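Trallix Fold-Flat Storage Bins: Our Closet Finally Closes

Posted 29 August 2019

I have bought a lot of storage bins in my life, and most of them ended up holding other storage bins. So when I say I'm really happy with the Trallix fold-flat ones, please understand that I came to them as a person with a garage shelf full of regrets. I ordered a set in gray from Leitner, the housewares store over on the Ulldale side of town, and then went back for a second set before the first month was out.

They come flat in a sleeve, with the base panel tucked inside each one. You pull the sides up, push the base down until it sits against the bottom seams, and you've got a box. The first one took me a while because I had the base panel upside down (there's a strip of fabric on one side that needs to face up so you can pull it out again). After that I was putting them together while talking on the phone.

What I love most is how they hold their shape. My old Fikance cubes were fine for a winter, and then the fronts started to sag and every shelf looked like it was sighing. The Trallix sides have a stiff board sewn all the way in, front and back included, and so far mine stand up straight even when there's only a scarf or two in the bottom. I have one on the top shelf of the hall closet that gets yanked down by one handle almost every day, usually by someone shorter than me who should be using the step stool, and the stitching on that handle looks the same as it did when I bought it.

The fabric is a tight weave, a bit rough on the outside and smoother inside. Dog hair does stick to it! A damp cloth takes most of it off and a lint roller gets the rest. I wouldn't put them in the washing machine because of the boards, and the tag says not to. Spaghetti sauce happened to one of ours (long story, wrong shelf) and dish soap with cold water got it out, though I had to go over it twice and leave it open by the window overnight. 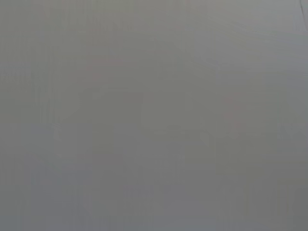
Can you stack them when they're full?

Two high is fine if you buy the lids, and I wouldn't go any higher. The lids are sold separately, which annoyed me at first, but they're nice and stiff and they make a real difference under the bed, where dust gets into everything.

We use ours for hats and gloves, board games, the good napkins, and a whole bin of charging cords that I refuse to sort. The set under the guest bed holds sweaters from spring until November, and the sweaters came out smelling like sweaters, so I'm counting that as a win. They're lovely for yarn too. The corners are square enough that skeins go in neatly along the sides, and nothing snags on the inside seam the way it did in my wire baskets.

I'll be fair about the weak points. The label pocket on the front is tiny and the little card that comes with it slides out if you look at it wrong. I cut my own from heavier paper and now they stay put. The weight limit on the tag is 20 pounds and I would believe it, because I filled one with cookbooks and the bottom bowed enough that I moved half of them out again. And they're a touch deeper than a standard cube shelf, so they stick out a little at the front. It doesn't bother me in a closet. In a living room it might bother you, so bring a tape measure to the store.

They fold down again just as easily, and that was the part I doubted. Pull the strip, tip the base up, press the sides in, done. I keep two spares flat behind the laundry room door and they take up hardly any space at all.

If you're ordering, the item number on my receipt is 2064 for the large bin. Leitner gives you 90 days to return them as long as you still have the sleeve, so hang on to the sleeve. I'm going back for two more for the craft shelf as soon as they restock the large ones.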